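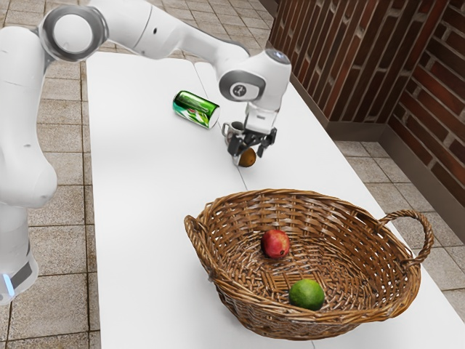
Isabelle Robichaud
Technical SEO Lead, Wallin

Pre-launch check: Sitside shop move, December

I go through this list before any site changes domain, and my comments are in with it. Sorry if they ramble!

Redirects mapped — PASS
2,000 old addresses in the sheet, 1,617 of them still getting visits from search. I matched those by hand (yes, really) and let the rest go to their parent category.

Redirect chains — FAIL
I found 40 pages hopping twice before they land. Zirine's old blog tags are to blame again. One hop please, then I'll crawl it again.

Robots file — PASS
Staging is blocked, live is open. Check it again at 7 in the morning when we switch, I've been caught by this before.

Canonical tags — PASS WITH COMMENT
Fine on products. The filter pages still point at the staging domain, so someone at Nekura needs to change the template.

Titles and descriptions — PASS
A few are long and will get chopped in the results. I can live with that.

Sitemap — NOT CHECKED
Waiting on the final file.

Analytics and Search Console — PASS
Both domains verified, and I've got access to each — keep the old one for a year at least.

Rollback plan — FAIL
There's a heading and nothing under it.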